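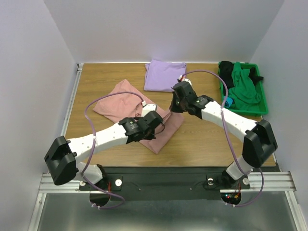
3. Building the Folding Bench

3.1 Where the bench was built

Most of the bench was put together over the month of March in the shared workshop at Plutdale, on evenings when the big saw was free and somebody had remembered to leave the heating on. We mention this because so much of what follows was shaped by the room. We had hand tools, a drill press of uncertain age, and a printer that was usually busy with other people's parts, and we designed the Bundar bench (as we came to call it) around what those could do well.

The two arms are bolted to a single black plate along the front edge of a wooden tabletop, with pale walls closing in the back and the two sides. Our first plan had each arm on its own clamp, and we were rather fond of it, but the clamps crept a little during long sessions and the calibration crept along with them. Moving both arms to one plate took 6 evenings, most of them spent drilling, and we would gladly spend them again. The plate has two half-round cutouts in its lower edge, so the wiring can be reached without unbolting anything – a small kindness to whoever has to find a bad connector at the end of the night.

The cables took more patience than we had expected. A cable that is too short tugs at the gripper, and one that is too long finds its way under the laundry. We settled on generous purple loops, held with small white ties on the left arm, and adjusted them by hand until the Asau test motions ran through without a snag.

3.2 Cloth and grasping

The garments came from our own closets. A bright green tray sits to the right and holds pieces that are not being worked on, and folded pieces go toward the back wall (Figure 1).
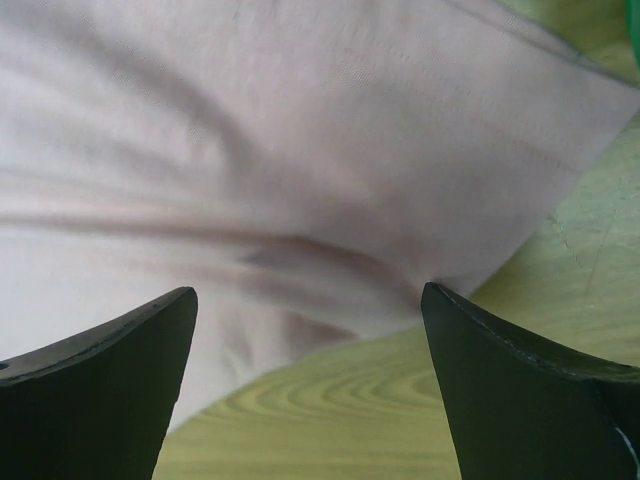

Figure 2. Gripper fingers open in front of a crumpled pale cloth, with a stitched hem at upper right.

Thin fabric was the hardest for us, and also the most fun to work on. A raised crease gives the fingers something to close on, while a flat stretch of the same cloth offers them very little, so the Salehi grasp routine looks for a fold first and goes to a hem only when it finds none. We ran 200 grasp attempts with this routine and counted 94 as clean, meaning that the cloth came up in one piece and stayed held through the lift. Of the remainder, 21 were stopped by hand – usually by whichever of us was standing closest to the switch – and we have left those out of the timing results in the next section.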